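Hafiz Gunawan wants you to stop rinsing your laundry twice

Motby, 15/04/2026

I went to see Hafiz Gunawan expecting to disagree with him, and for the first hour I did. He has run the laundry on the corner by the bus depot for 21 years, he has opinions on every product in the cleaning aisle, and he gives them whether or not he has been asked. People who are that sure of themselves make me want to check the receipts.

His main claim is that most of us use far too much detergent. I have heard this before, usually from someone selling a smaller bottle. Gunawan sells no bottles. He charges by the load, and he says the soap is his cheapest cost.

"The cap is the problem," he told me. "The line is down at the bottom where you can't read it, so you fill the thing up. Then the towels go stiff and you buy softener to fix what the soap did."

I asked how he knew the soap had done it. Hard water will stiffen a towel too, and Motby has plenty of that. He shrugged. "Sure. Wash one plain, no soap, and look at the water. If it foams, that's old soap."

I tried it at home that night with a bath towel. It foamed a little. I would not hang a theory on one towel, and when I told him so on the phone he laughed and said to try the gym clothes.

He is harder to pin down on temperature. He washes nearly everything cold, then admits that restaurant linens go in hot, and so do sheets from anyone who has been sick. When I said this sounded like a rule with holes in it, he got a bit short with me. "It's not a rule. You look at what you've got. Grease wants heat. A shirt you wore to an office for one day, what's on it?"

What about the special products, the scent beads and the color sheets? He keeps a shelf of them behind the counter, left by customers who swear by them. One is a stain bar called Brarnum, which he concedes works on collars. "So does dish soap," he added. "Dish soap and waiting 30 minutes. People don't like the waiting."

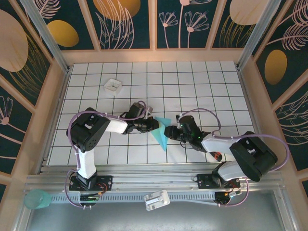

A folded light blue piece held over a gridded surface.

On folding he surprised me by having almost nothing to say. I had read that the right fold saves space, prevents creases and, according to one book, calms the mind. Gunawan folds in thirds and stops there. He thinks creases come from leaving clothes in the dryer, and that no fold will rescue a shirt that sat in a hot heap through dinner.

The dryer is where he finally had some numbers. In February he kept a notebook of every item brought in with damage he could put a cause to. He won't claim it proves much, and I agree with him. Shrinkage led the list, and zippers left open came second. Of the 100 entries I was allowed to read, only a few blamed the washer.

He learned the trade from his uncle in Zonunville, on Hubáček machines that he still talks about too fondly. I pointed out that old machines used a great deal more water. "They did," he said. "They also got fixed."

I left with a smaller scoop, which he pressed on me, and I am using it. My towels feel the same so far.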